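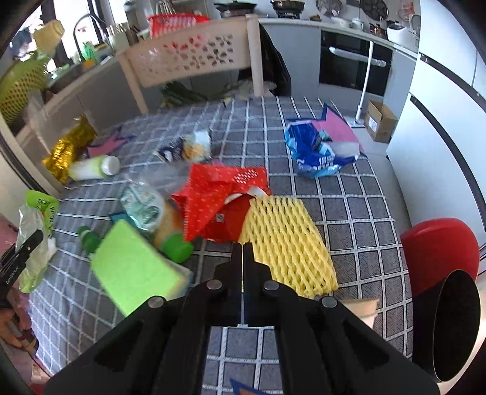
*A hand-held gripper over the kitchen table, with a foam fruit net beside the fingers.*

**Comparing fingers at Skallila**
2022-12-18

The lead tester at Skallila keeps her notes in a spreadsheet with one row per grasp. It had 1000 rows when we spoke, all from table clearing in kitchens. Her team is choosing between two hand-held grippers, the Jiltar and the Groltonetti, before it orders any for wider use.

"They weigh nearly the same," she said. "What matters to us is the finger pads and how far the jaws open."

The team started in April with bare plastic fingers. Foil bags and paper cups gave the most trouble, she said, for opposite reasons. Bags slid out. Cups got crushed when the operator squeezed harder to make up for the bags.

"A paper cup is a good test. You find out right away if someone has a heavy hand." 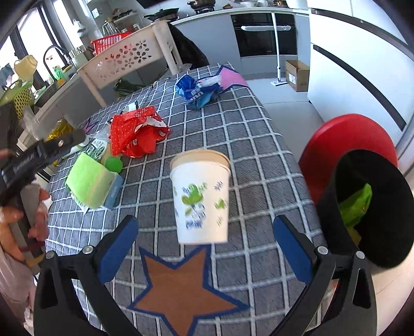

She now asks every operator to do cups early in the session, then sponges, then packets. Of 225 grasps on soft packaging with the first set of pads, 131 were clean on the first try. She would not give a figure for the second set until the other kitchens are finished.

I asked about the cameras. Both tools carry one above the fingers, and she prefers a wide view even though it bends straight lines near the edges.

"I want the table and the bin in the same shot if I can get it. With the narrow lens we kept losing the bin during the approach."

Releasing an item has taken more work than picking one up. Light wrappers can cling to a pad after the jaws open, and operators tend to shake the tool, so those rows get their own code in the spreadsheet.
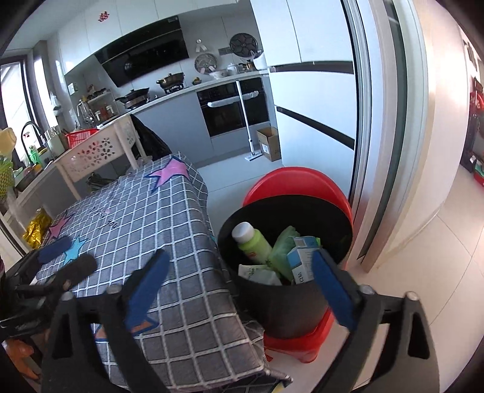

*Fingers open at the wastebasket, blue foam on the inner faces.*

The plan is to reach 4000 grasps and then pass the data to Mwakyusa, the firm that writes the controller. She expects them to ask for more drops and fewer picks.

"They always want the end of the motion," she said. "We'll go back and do more bins."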